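4.2 Hands-on evaluation of the Drekton tabletop kit

We came to the Drekton kit with modest expectations and left the first afternoon grinning. It ships as a two-arm package with the Bolletix control software preloaded, and Relu Nedelcu had both arms answering commands before lunch. Our interest was in small household objects, the kind that roll, tip and hide behind one another, so we filled the table with cups, containers and kitchen toys and let operators practice on them freely.
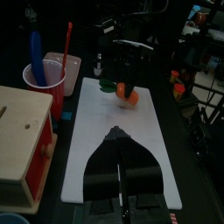
Practice mattered less than we had feared. Of the 11 operators, 73 percent finished the pick-and-place set on their first try, and most asked for another turn (one came back on Sunday!). The leader handles are light and the delay is small enough to forget. Where people did struggle was grip force, which the Bolletix software sets on a single slider. Smooth, tapered objects need a patient hand on that slider, and we spent many happy hours finding good values for them.

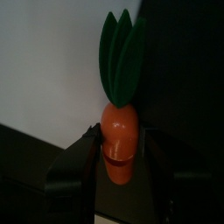
Household Manipulation Group, Rudthorpe

Force settings can be saved per object and recalled with one key, a feature we came to love. Nelu Pop wrote a short script that loads the right setting at the start of each trial, and it is included with our logs. The full set holds 4000 trials, split evenly between one-arm and two-arm tasks. Two-arm work is where the kit shines: the arms share one coordinate frame out of the box, so a tool on one side and a container on the other can be planned together.

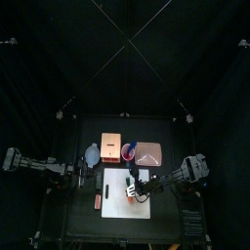

Figure 4. The two-arm workcell from above, with the right gripper holding a white slotted spatula over the cutting board.

We also compared the kit with the older Surdu package on the same tasks. Surdu has the longer reach, and its manual is still the better one. Drekton was quicker to calibrate and much quieter, and our operators preferred it by a wide margin when cups had to be turned or lifted past their neighbors.
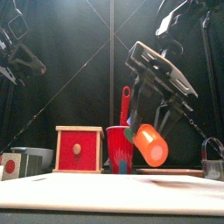

Two complaints came up often enough to report. The software drops its event log if the session is paused for too long, and replacement finger pads are sold only in full sets. Smaranda Bogdan has sent both points to the maker, along with a patch for the first. Section 4.3 gives the results by task.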